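Grallside Bench Trays
CPU and memory holding tray for desktop repair and teaching benches

Home > Bench equipment > Trays and holders > CPU and memory holding tray

Product code 1831
In stock at our Narham workshop

If you have ever had a processor out of a computer and then looked round for somewhere sensible to put it, you will know more or less why we started making this tray. People put them on the lid of the case, or on a folded cloth, or back in a plastic clamshell that has gone missing by the time it's wanted. We did all of that ourselves for years. The holding tray is a simple thing that sits beside the computer while you work, and gives the processor and the memory a proper place each, so that you can turn your attention to the machine and find the parts where you left them.

It is 3D printed in grey here at Narham, and every one is cleaned up by hand before it goes out. The processor lies flat in a shallow pocket, heat spreader upwards. The memory module goes into a slot just below it and is held along its length. There are raised posts and U-shaped holders as well, and what you do with those is largely up to you. Our own bench uses them for whatever cable or bracket happens to be in the way, and one of our customers in Brunton tells us hers mostly hold pens.

Who it suits

We sell most of these to small repair shops and to colleges, and a fair few to people who look after the computers at a school or a parish office and do it all on one table in a back room. It is at its best when you are working on full-size desktop cases laid on their side, with the side panel off and the board facing up at you. That is how we like to work and how the tray was laid out. If you mainly repair laptops you would probably be happier with our shallow screw dish (product code 138), which has a lip all round and takes up a good deal less space.

It has done particularly well for teaching. Rawiri Paewai runs the evening hardware course at Pikerthorpe and has had a set of our trays since the first batch. He asked us early on for a pocket you could see into from the other side of the bench, so that he could glance across and know whether a learner had the processor out or not, and the present shape owes a lot to him. His learners start with an old office tower, lift the retention bracket, take the processor out, put it in the tray, and then do the whole thing in reverse, as many times as they need to feel easy about it.

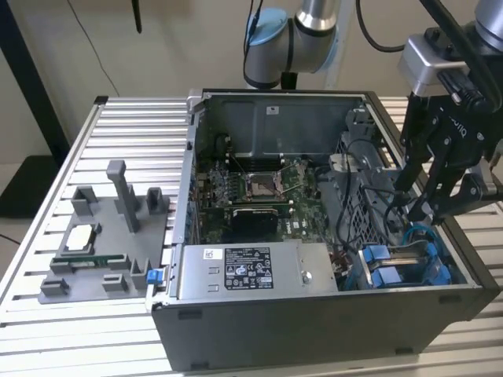
CPU and memory holding tray beside an open tower, with the processor in its pocket and the socket bracket raised.

We are often asked whether the tray needs fixing down. On an ordinary wooden or laminate bench it doesn't, although a scrap of non-slip matting underneath is a kindness if your table gets knocked. On slotted aluminium tables, like the one we use for our own work, it sits quite happily on top of the slots. Do put it on whichever side of the case you naturally reach towards. Left-handed and right-handed people seem to have strong feelings about this, and the tray can be turned round to suit either.

Using it

Shut the computer down, unplug it at the wall and take your usual anti-static precautions. A wrist strap is well worth having and costs very little. The tray itself is ordinary printed plastic – it is not an anti-static product and we would rather say so clearly than have you assume it. For that reason please don't use it for long-term storage. Parts that are going to be out overnight ought to go into a proper anti-static bag, and we sell those too, in packs.

Hold the processor by its edges and lower it into the pocket without sliding it. Please check that yours is a type with flat contacts underneath. Processors with pins should not go in this pocket, as it gives the pins no protection at all, and we'd be very sorry to hear of any getting bent. Memory goes in edge first and wants only a light touch. If you find yourself pushing, take it out and look at how it is lined up, because the slot should never need force.

While the processor is out, try not to lean over the open socket with tools in your hand, and keep your sleeves clear of the contacts. Rawiri has his learners roll theirs up before they begin.

Looking after your tray

A soft dry brush gets the dust out of the pocket and the slots. If there is thermal paste on it, wipe it off with a cloth and a little isopropyl alcohol, then let the tray dry fully before you put anything back in it. Keep it off radiators and out of parked cars in summer. Printed plastic does soften with heat, and a warped pocket can't be pressed flat again – we have tried.

Small lines and ripples on the surface are part of how the tray is made and don't affect its use. If yours arrives with a rough edge inside the pocket, though, that is our mistake and we will happily send another.

Sets and spares

Trays are sold singly or as a teaching set, product code 2522, which comes with a printed bench sheet for each learner. The bench sheet goes through removing and refitting a processor and a memory module in plain words, and you are welcome to photocopy it for your own classes. Over 71 schools and colleges now have a set, and we're always pleased to hear how they get on.

Questions before you order

Asanka Akanda looks after orders and will gladly talk through whether the tray will suit your parts. It helps if you can tell her the model of processor, or failing that the make and model of the computer. The phone is answered from 9.30 in the morning until 4, and messages left after that are picked up the next working morning.

Collection from Narham is free if you let us know you're coming. The workshop is closed for stocktaking during the first week of February.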